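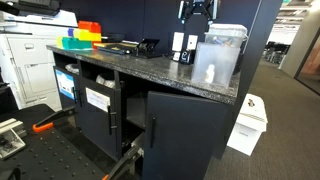 Trotanora Cabinet and Door Task Kit

Item 1002
Ships in April

The Trotanora kit is a set of task files, fixtures and setup guides for teaching a two-gripper station to work with ordinary office cabinets. It covers pulling hinged doors open by a bar handle, reaching into the compartments behind them, and moving bins and small containers on and off a countertop. You supply the cabinet. Most customers use one they already have.

What it is for

Labs and small integrators who have a working arm setup and need a furniture task that people can repeat from one site to the next. Long vertical bar handles are the default. Knobs and recessed pulls are sold separately as the Calley add-on.

What you get

Task files for 17 cabinet and countertop routines
Printed label sheets for marking doors and compartments
A floor template for placing the cabinet in front of the table
Two spare sets of fingertip covers
Setup guide, 53 pages, printed and PDF
One year of file updates

What you need

A breadboard table or other rigid surface
Two arms with parallel two-finger grippers
A cabinet with at least one hinged door and a bar handle
Clear floor on the door side, enough for the door to swing all the way

Dark cabinets

Black doors with black handles are harder for a camera than light ones, and a compartment behind an open door can be very dark inside. The files include a separate set of settings for this. Add a lamp if you can. If you can't, put a white paper label near the top of the door and run the label check before the first routine. A speckled stone countertop does not need any special settings.

Soft items

Plastic bags are included in four of the routines. They crumple differently every time and should be left that way between runs. Do not smooth them out. Clear and frosted containers are handled by the same routines as solid bins, at a lower speed.

Setup

1. Place the template on the floor and line up the cabinet.
2. Tape the labels to the doors.
3. Open each door by hand and check that it clears the table.
4. Load the files and run the reach check.
5. Start with the single-door routine.

Versions

Trotanora Base: as listed above, $391
Trotanora with Calley add-on: ask for a quote
Prasley floor stand for cabinets without feet: sold separately

Support and returns

Support is by email from the Khúc service desk and is included for the first year. Unopened kits can be returned. Once the label sheets have been cut, we can exchange parts but not refund the kit.

Carpeted floors are fine. Tape the template down at all four corners.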